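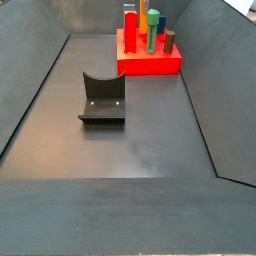 3.2 Label stock and ageing

Figure 2. Grey work tray, high view.

Labels for the party decoration trial were printed on plain paper, then aged with cold tea. Four recipes. We cut 271 labels by hand, edges torn not trimmed, and glued them to used jam jars. Drying took 57 minutes per batch on the kitchen rack (longer in May, damp). Colour was judged by eye against the Pundlow chart, same person each time. Glue was Plovidar paste, thinned. Black ink ran on the strongest tea, brown ink didnt. Coffee gave a darker centre but left grit, so it was droped after the second batch. Scores from the Awan hall visitors are in Table 3. Jar shapes were not controled for, see 4.1.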